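Setting Up the Longo Break Tracker for Match Play

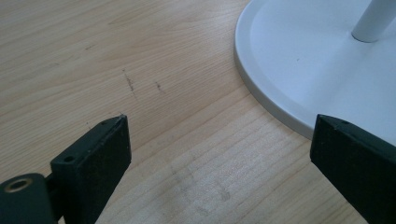

3 min read

Section 4: Matches, frames and break scoring

The Longo tracker counts a snooker break from the sound of the balls and from what you tap on the handset. The box says it scores "automatically." Take that loosely. It hears a pot well enough in a quiet room, but it can't tell a pink from a brown, and you still have to enter the color yourself. If you skip this section and go straight to a match, expect a wrong score before the first frame is over.

Before you start

You need the handset, the clip sensor and a Cundine account. The free account stores 30 frames. The paid one is sold as unlimited, though our club has yet to find much use for old frames past the current season.

Caution: Fit the clip sensor to the underside of the cushion rail, never to the cloth or the pocket leather. The adhesive is described as residue-free. Try it on a spare bit of wood first and make up your own mind.

Pairing and calibration

1. Hold the side button on the sensor until the light blinks green.
2. On the handset, open Tables and choose Add. Ignore the offer to import from Postia unless you already keep league results there.
3. Pick the table size. The handset defaults to a full-size table and won't warn you if that's wrong.
4. Place the black on its spot and pot it into a top pocket. Do this 7 times. The handset will say it has enough after three. It hasn't, in our experience.
5. Repeat with a red into a middle pocket.
6. Press Save. If you press Back, the whole calibration is lost without a message.

Note: Calibration drifts when the heating under the table is switched on or off. The printed leaflet says otherwise. Mitra Rezaei ran the same table both ways in July and got missed pots each time the heater setting changed, so we recalibrate.

Starting a match

1. Choose New Match and enter both names. Long names get chopped on the scoreboard view.
2. Set the number of frames. Even numbers are accepted, so a best of 2 is possible, and the handset will then refuse to name a winner at one frame each.
3. Set the foul rule. "Standard" charges four points for every foul, including fouls on the pink and black. Choose "Full values" if you want fouls scored properly.
4. Tap the player who breaks off.

Scoring a break

1. After each pot, tap the color within five seconds. Leave it longer and the tracker enters a red.
2. For a free ball, press and hold the color you nominated. A quick tap scores it at its own value, and that's wrong.
3. At the end of the visit, tap End Break before the other player comes to the table.

Caution: Undo goes back one shot only. For anything older, use Edit Frame and retype the break.

About the "maximum watch" feature

Once a break passes eight reds and eight blacks, the handset vibrates and flashes. Turn this off under Alerts. Beat Bachmann had it go off while he was down on a shot, and he isn't the only one to complain. Drovov, who make the handset, call it motivational.

Keep a paper score sheet for league matches. If the two disagree, go with the paper.

Section last checked April 11, 2025, by Katia Sala.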